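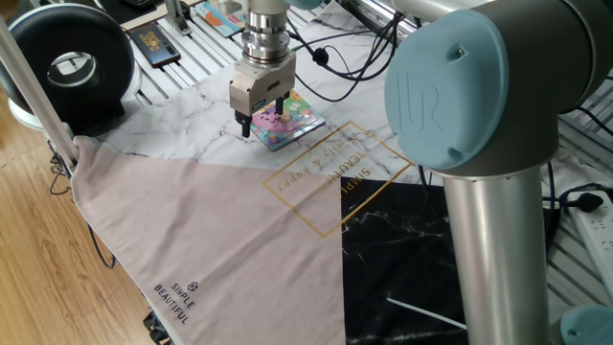 What does the crocking test tell us that the wash test does not? It records how much dye leaves the fabric by rubbing alone, dry or damp, with no detergent and no heat involved.

Notebook, textile finishing workshop
2019-06-04
Entry by Hòa Giáp. Read and initialed by Hường Lã.

Subject: color loss in the Trokham printed cottons, second round.

Purpose. The first round left open whether the loss of red in the Trokham prints comes from poor fixing at the steamer or from loose pigment that was never rinsed out. The Võ order depends on the answer. If the fault is in the rinse, the remaining stock can be recovered in-house. If it is in the fixing, the stock goes back.

Material. 12 swatches from bolt 291, cut on the straight grain, edges pinked. Half were taken from the selvage side and half from the center of the bolt. The swatches were left overnight in the conditioning cabinet. The cabinet log shows the door was opened once during the evening, reason not written down. Staff are reminded to sign the log.

Procedure, dry rub. White cotton squares mounted on the peg, ten full turns of the crank, steady pace. Squares graded against the gray scale under the daylight lamp by both of us, separately, before comparing. Where we differed by half a grade the lower figure was entered.

Procedure, damp rub. Same, with the white squares wetted in distilled water and blotted. The blotting step remains the weak point of this method. The first square was too wet and left a halo on the swatch, so it was thrown out and the swatch replaced from the spare strip. I have since used the old blotting papers from the Zevberg kit, which are thicker and take up water more evenly. We should order more of them.

Procedure, wash. Swatches stitched to multifiber strip on the short side only and run at 40 degrees C with the standard soap. Steel balls were left out, as agreed in the first round, so that the two sets can be compared. Rinsed twice in cold water, opened flat, dried on the line away from the window.

Results. Dry rub is good throughout. Nothing below grade four, including the dark borders. Damp rub is poor in the red and acceptable in the blue and ochre. The selvage swatches are worse than the center swatches in every case, by a half grade or more. Wash staining on the cotton and nylon bands is moderate. The wool band is nearly clean, which neither of us expected. The color change of the swatches themselves is slight, and Hường considers it within what the buyer would accept.

Extra trial. 2 of the washed swatches were put through the damp rub again once dry. Both improved by a full grade. An unwashed swatch soaked for an hour in plain cold water and then dried showed the same gain. Hot water was not tried.

Discussion. The extra trial points toward loose color at the surface. A fixing fault would be expected to keep giving up dye at each wash, and the second rinse water was already close to clear. The selvage difference is harder to place. Hường suggests the squeeze rollers at the print house are worn at the ends and carry more liquor out along the edges. I had thought of uneven steaming, and would not rule it out on the present swatches. A strip cut across the full width of the bolt, graded every hand's width, should settle the question - provided we have enough cloth left after the Võ samples are set aside.

There is also the matter of the paste. Skosix changed the thickener in their red over the winter and the new data sheet calls for a longer rinse than the old one. We have only a photocopy of the sheet, and the rinse table is hard to read in the lower half. A clean copy has been requested. It is not known which thickener was used for this bolt, and the print house should be asked directly before any further cloth is used up.

Corrections to the first round. The grades for the ochre on page two were entered in the blue column. They have been struck through and rewritten, with initials. The conclusions of that page are not changed.

Equipment notes. The crank on the rub tester has play in it again. The set screw was tightened before the damp series and checked after. The daylight lamp is due for a new tube in July. The small balance reads high when the door to the corridor is open, so weighings were done with it closed.

To do
Full-width strip from bolt 291, damp rub only.
Cold rinse of a longer piece, with the rinse water kept in jars and labeled.
Ask the print house about rollers and thickener.
Blotting papers, same weight as the Zevberg ones.
Hường to draft the note for Võ. No grades are to be sent out until the strip has been read.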